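Simulation Club Gallery: The October Round

Welcome back to our gallery, and thank you for all the kind notes on the last one! We are 11 students this term, most of them brand new to robotics, and they have been working on the Skella task in the simulator before anybody goes near the real arm over at Bronden. Samer Abu Hammour built the practice world for us over the summer, and we are still finding nice little touches in it.
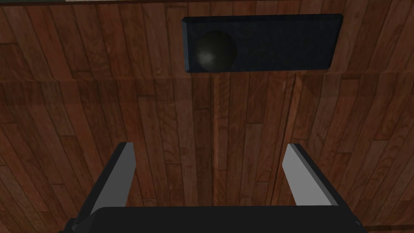 Black ball in the navy tray, fingers open. Gripper view from the Skella practice world.

Each pair gets 10 tries at the pick before handing over the keyboard, and I must say the cheering gets rather loud for a room full of people looking at a screen. Our Jenik team has already saved 662 runs (they stay late, bless them). More pictures will go up once the Matar group has finished level 2, and families are always welcome to stop in and watch.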